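Imard Oval Serving Dishes, Set of Two: Review

Bought from Cumel, 107 for the pair
Used for 3 months

I wanted something long enough for vegetables that never fit in a round bowl. The Imard set is two ovals: a deeper dish, orange outside and white inside, and a flatter white platter with a dark rim. They are sold together, or the platter can be had alone for 75.

The dish gets the most use in our place. A big carrot goes in lengthwise with its top still on, and the sides keep smaller things from rolling out. The glaze has held up to daily washing. One faint gray line has appeared inside, from a fork I think, and it does not come off with baking soda.

The platter is the weaker of the two. It is fine for greens or a roast, but the lip is low and juice runs to the edge if you carry it with one hand. I also tried the Skinix platter, and that one has a better lip — it is heavier, though, and takes up more shelf.

Neither piece is good for round fruit in any quantity. Apples and oranges crowd the dish fast, and on the platter they wander. I keep a separate bowl for those. 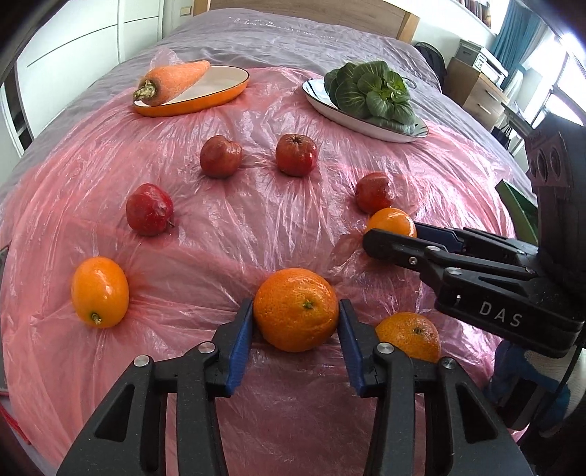 Dovhaniuk, June

Sorting day, with the carrot in the orange dish and bok choy on the platter. The apples, the mandarins and the large orange stayed out on the pink plastic. The bok choy suits the platter well enough that I now store it that way in the fridge, under a damp towel.

Packing was good and nothing arrived chipped. I would buy the dish again at half the set price. The platter I could do without.

Rating: 3 out of 5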